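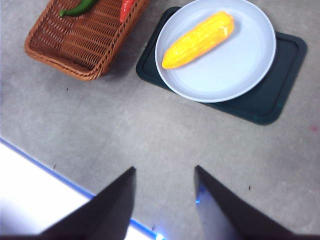 Dataset documentation / Household text

Stadard Pantry Notes, version 2

Stadard Pantry Notes is a corpus of short written records about home food storage: shopping lists, freezer labels, jar labels and the notes people leave on a kitchen door. It was compiled for work on abbreviation expansion and quantity parsing in informal English. The release contains 2,466 records in a single tab-separated file, encoded as UTF-8 with Unix line endings.

Source

Records were typed in by contributors in two towns, Rendby and Carrasco, from paper they already had at home. Contributors were asked to copy spelling, capitals and line breaks as written. The intake target was 3,000 records. Duplicates, records under two words and records containing a phone number or street address were removed before release.

Fields

record_id: integer, stable across versions
site: R for Rendby, C for Carrasco
type: list, label or note
raw: text as typed, with line breaks stored as \n
expanded: text with abbreviations written out
qty: normalized quantities, separated by semicolons, may be empty
flag: see Known problems

The field "expanded" was written by hand. Where an abbreviation had more than one plausible reading ("pot" for potatoes or for a pot of something), the annotator used the rest of the record to decide. If that did not settle it, the abbreviation was left alone and flag was set to A. 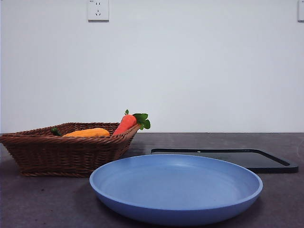
Quantities are normalized to grams, milliliters or pieces. Cups and tablespoons are converted by volume only, so "2 cups flour" becomes a milliliter value and no attempt is made to get a weight from it. Vague amounts such as "a few" or "plenty" are copied into qty as strings. Parsers that expect a number in every slot will fail on these - filter them first or treat them as null.

Splits

The test split holds 192 records. It was drawn by household, so no household appears in both train and test. There is no fixed validation split. The household key itself is not distributed, and splitting the training data further by record_id will mix households.

Loading

Any tab-separated reader will work with quoting turned off. Several raw fields contain a single unmatched double quote, used for inches or as a ditto mark, and a reader with default quoting will merge rows without raising an error. Check the row count after loading.

Changes from version 1

Ditto marks are now kept in raw and resolved in expanded. The type "recipe" was dropped and its records were moved to the Drastesness set, a separate download with its own license. Trailing spaces were stripped from all fields.

Known problems

Flag B marks records where the contributor could not read the original. The unreadable part is given as [?]. Flag C marks records with mixed languages, mostly in the Carrasco portion; expanded is blank for these.

Dates inside records are not normalized. A label reading "Feb" has no year, and day-month order differs between the two sites.

License and updates

Free for research and teaching use with attribution to the Stadard project. Corrections should quote the record_id and the proposed value. Corrections received by February go into the next point release.

Last updated 25 Dec 2024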